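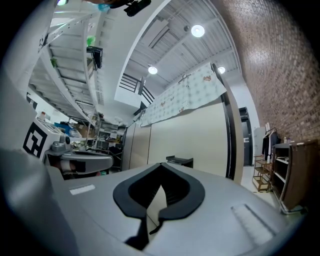 Keeping a Dress-Up Trunk Fresh Between Shows

September 7, 2024

Show season is over and the trunk is back in my hallway, and if yours is anything like mine it smells like stage makeup, popcorn and feet. I love this job! Give me a wet afternoon, a pile of wigs and a sink and I'm happy. Our street theater group, Kolla, has another run in October, so everything below has to be done and dried before then.

Makeup on collars

Greasy face paint is the big one. Don't put it under the tap first. Scrape off what sits on top with the back of a butter knife, lay the collar on an old towel and work plain dish soap into it with your fingers, dry, until the color starts to loosen. Leave it 20 minutes. Then rinse from the wrong side of the cloth so the paint goes back out the way it came in.

Red is stubborn and may want two rounds. Keep the piece out of the dryer until you've looked at it in daylight, or you'll bake in whatever is left. White paint is sneaky too – it seems gone while the cloth is damp and then comes back like chalk. A soft dry brush takes most of that off.

Wigs

Synthetic wigs hate hot water. Fill a basin with cool water and a squirt of mild shampoo, dunk, swish, and let the wig sit for a few minutes with no rubbing at all (rubbing is how you get felt). Press the water out in a towel and hang it over something round. A big jar is fine, and so is an upturned flowerpot. Comb from the ends up, only once it's dry. For the curly ones I skip the comb and just use my fingers, and they come out so bouncy!

Hats and ruffs

Stuff hats with tissue before they go away. Newspaper leaves ink on pale linings, which I learned on a cream top hat I'd spent a whole weekend trimming. Paper ruffs can be pressed flat under heavy books, but fabric ones do better threaded loosely on a ribbon and hung up like a garland.

If a felt brim has gone wavy, hold it in the steam from a kettle for a moment, keeping your fingers well back, shape it on the table and put a dinner plate on it overnight.

Puppets

Wipe wooden heads with a barely damp cloth and dry them straight away. Glove puppets usually only need the inside cleaned. Turn them inside out if the head allows it, dab with a little diluted white vinegar, and prop them open on bottles to air. The smell goes off as they dry.

Check strings while you're at it. I replace any that look fuzzy near the knot, and I cut the new one to match the old before I take the old one off. Andri Moser once restrung a whole marionette from memory for us and it walked backward for two shows.

Big shoes

Pull out the stuffing! Old socks packed in a toe all summer are where most of the smell lives. Wash the socks, leave the shoes open by a window, and put a spoonful of baking soda in each one overnight. Tap it out over the sink in the morning.

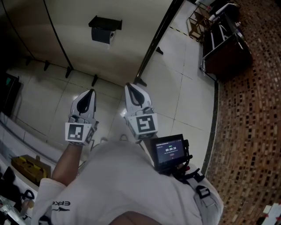 Mechthild Berchtold wrote after my last page on costumes to say she freezes her feather boas. Each goes in a sealed bag with the air pressed out, five days in the freezer, then back to room temperature before she opens the bag. She does it for moths, and says a boa should never see water if you can help it. I've tried it with our pink one and the feathers stayed lovely and full.

Packing it all back

Heavy things at the bottom, shoes in their own bag, wigs on top in hairnets. I put a cotton sheet between layers – plastic traps damp, and sequins snag on everything. Tape a list inside the lid and write down what needs mending while you still remember it. Mine currently says: green vest, two buttons; donkey, left ear.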